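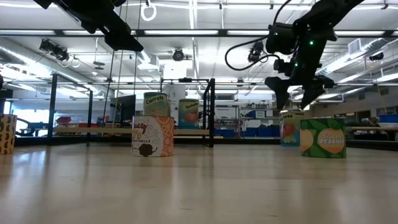

Canned goods at the two-arm bench: meatballs, carrots, tomatoes and peaches.

What a Pantry Should Ask Before It Signs

Skorkon is now offering its shelf-sorting service to food pantries and small community kitchens. The offer consists of a bench with two arms, a set of prepared tasks for canned goods, installation, and a support plan paid by the month. The firm's material is well written and free of the more excited claims that used to come with products of this kind. It deserves an answer in the same spirit. The view taken in these pages is that the service is worth a trial by larger pantries, that it is wrongly priced for smaller ones, and that its contract needs two changes before any board should sign it.

The case for the service begins with the nature of the work. Donated cans arrive mixed. They differ in height, in width and in label, and no two boxes hold the same assortment. Someone must take each can out, read it, check the date and put it with others of its kind. The work is dull and hard on the wrists, and it is the first thing to be put off when the line at the door is long. At Gondwood, where the stockroom serves three distribution sites, a backlog of 60 boxes is an ordinary sight at the end of a holiday drive.

A machine that could take over even the middle part of that job would be useful. Two arms suit it better than one. One arm can steady a can while the other turns it, and each side of the bench can be served without a long reach across. The fact that the service handles ordinary household cans, with no special trays or tags, also counts in its favor. Earlier products asked the pantry to repack everything before the machine would touch it.

The price is another matter. Skorkon asks 3587 dollars a month for the standard plan, with a minimum term of one year. For a regional warehouse that sum may be found within the existing labor budget. For a church basement it is more than the rent. The firm offers a reduced plan at 3000 dollars, but the reduction is obtained by removing on-site visits, and a small pantry is exactly the place that would need them.

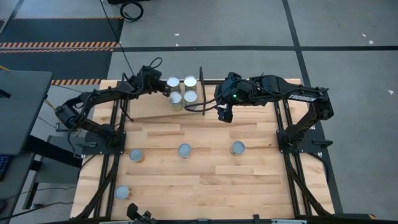
Arnel Agbayani wrote to us that the monthly figure is being read in the wrong way. In his view a pantry should divide it by the hours of sorting it no longer has to schedule, and he believes that Barredo, which shares its stockroom with a school meals program, would come out ahead before the first winter. The point is a fair one, and the sum should be done that way wherever the hours are known. Our difficulty is that few pantries keep such records. A board that has never measured its sorting time can't tell whether it has saved any.

Our first requested change therefore concerns the trial. The present contract allows a trial of 5 working days. That is enough to see the arms move and to learn the controls. It is too short to cover a delivery cycle, and the hard cases come with the deliveries: dented cans, torn labels, cans with the label missing, odd sizes from import grocers. A trial should run through one full month and include at least one large donation. October would be a sensible month for most pantries, as the fall drives begin then and the stock is at its most varied.

During that month the pantry should keep a plain log. It should record how many boxes were opened, how many cans had to be set right by hand, and how long a staff member stood by. The last item is easily forgotten. A service sold as unattended may still need a person within call, and that person's time belongs in the account. The log should be kept by the pantry and not by the supplier, and both parties should agree on its form before the bench is delivered.

The second change concerns dates and recalls. Skorkon states that its service groups cans by product and size. It does not state that it checks the date stamped on the can, and when we put the question to the firm, the reply was that date reading is planned for a later release. That reply was prompt and candid. It should also appear in the contract, in large type. A pantry manager who sees neat rows of cans will naturally assume that the rows have been checked. Unless the paper says otherwise, and the staff are told so, food past its date will reach the shelf with an air of order around it.
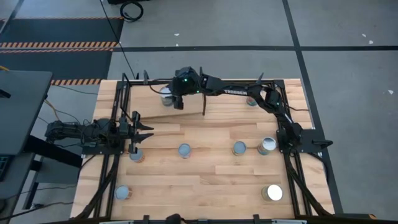
Dexter Talavera takes the opposite line and argues that pantries have no business with equipment of this sort at any price, as the sorting table is where new helpers meet one another and learn the stock. We have some sympathy with this. At Skisbridge the sorting evening is the best attended of the week, and it would be a poor bargain to give it up. Yet the choice need not be so complete. The cans could go to the bench, and the fresh produce, the bread and the baby goods, all of which need judgment, could stay with people. Several kitchens divide the work in this manner already, using two rooms instead of a machine.

There remains the question of space and upkeep. The bench must stand where both arms can swing freely, with power close by and cables kept clear of the walkway. Many stockrooms were once garages or classrooms and have no such corner. A site visit should come before the quotation, at the supplier's expense, and a pantry that is told the room is unsuitable should owe nothing.

We would also ask Skorkon to consider shared plans. Three or four small pantries in one county might place a single bench in the largest of their stockrooms and send their cans there once a week. The firm's terms forbid this at present – each plan is tied to one organization – and no reason for the rule is given. Lifting it would do more for small pantries than any discount now on the table.

Boards that have already received a quotation are advised to ask for the longer trial in writing and to hold their signature until the clause on dates has been added.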